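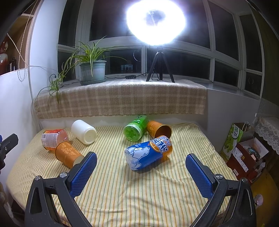

Tidying Up for Science (and for Fun)

I have spent a good part of this spring picking up drink bottles with a pair of mechanical hands, and I'd like to tell you about it, partly so that my family can stop hearing about it.

The hands belong to the Clurkus, a home teaching kit from a small company called Terkusik. It's a pair of grippers you hold yourself, one on the right and one on the left, each with its own camera looking out past the jaws. You squeeze, the jaws close, the camera records, and later on all those recordings go into training a robot arm to do the same chore. You don't need the robot arm in your house. I want to stress this, as it was the first thing my sister-in-law asked, and I believe she was picturing something bolted to the dining table.

The kit costs $2864, and I know, I know. I had to walk around the block myself. For that you get the two grippers, the wrist straps, a charging brick, a padded case and a year of the recording service. There's also a rental plan through Cestivgate, the online outfit that handles most of the American orders, at $168 a month with a two-month minimum. I rented. I would tell most people to rent.

What surprised me most when I opened the case was how good the things felt. The linkages are dark and plain, with round silver pins at the joints that swing without any slop, and on the inside of each jaw is a textured blue pad that grabs much better than I expected. I'd been imagining a salad server. These are closer to a nice pair of garden pruners, if your pruners had a camera and opened very wide. They do open very wide, wide enough to go around a fat plastic bottle lying down with room left over, and you'll be glad of that on your first evening when your aim is terrible.

And it is terrible! Mine was, anyway. Your eyes and your hands have worked together all your life and now there's a length of linkage between them, so you reach for a bottle and arrive somewhere to the side of it, or you come down too steeply and bump it toward the wall. The starter booklet suggests beginning with a soft block. I skipped that and went straight to paper cups, and I crushed several.

Which brings me to the chore itself. The recording service sends you what it calls task cards, and the one I liked best, the one I kept going back to, is a plain old table clearing job. You put a cloth on a table, lay some empty bottles and paper cups on their sides, and stand them up or carry them off to a bin, over and over, moving things to new places between rounds. The card asks for variety. Clear bottles next to solid ones, a wrap label with a busy picture, a cup with its mouth turned toward you and another with its mouth turned away, things nearly touching, a striped cloth one night and a plain one the next. It asks you to leave the rest of the room alone, too, which I appreciated more than any other line in the instructions. Houseplants, power cords, shopping bags, the box of odds and ends you've been meaning to go through, all of it can stay right where it is.

The cups are the hard part, and I became a little obsessed with them. A plastic bottle forgives you. It has some spring to it, and if you come in crooked the pads sort of walk it straight. A paper cup on its side rolls in a curve on account of its shape, so it drifts away from you while you're closing in, and if you catch it by the rim it folds. The trick I settled on was to come in low across the narrow end and close slowly until the pads just dent it. I was so pleased with this that I showed everyone who came to the house in April.

Night recording takes some fiddling. The cameras do fine in the daytime, but with dark windows behind the table you want some extra light, and the booklet is vague about where it should go. I tried a desk lamp (harsh shadows), then the ceiling fixture alone (too dim in the corners), and then a ring light on a little tripod up on the window ledge, which was bright enough for anybody, though clips came back flagged for glare whenever I tipped the gripper up toward it. Keep your wrists down and you'll be fine. A light off to one side is probably better still.

The app is called Devadiga and it's the weakest piece of the whole business. Pairing the right gripper took me one try and pairing the left took most of a Saturday morning. Once they're both connected it behaves, and the playback is charming, since you see your own kitchen or sunroom from the height of a cat on its way across the table. But uploads stall, and the app won't tell you they've stalled unless you go looking under a menu labeled Session Care. Terkusik says a new version is coming in October. I'd wait for that before buying outright.

Accepted clips earn credit against your rental, and there's a bonus at 1000 of them. I passed it in my seventh week, having recorded most evenings after supper with the radio on. I don't think anyone should take this up for the money. My credit covered a bit less than half of my second month, and I spent some of that on cups.

A few smaller things, in case you're weighing it up. The straps run large, and if you have small hands you'll want to punch an extra hole. The grippers are light, but an hour is plenty, and I felt it in my forearms the next day. The blue pads pick up lint from a woven cloth and should be wiped with a damp rag now and then. The case doesn't quite close with the charging brick in the pocket that was made for it.

I sent the kit back last week, and then on Thursday I signed up for another two months. There's a new card for folding dish towels.

2024-06-02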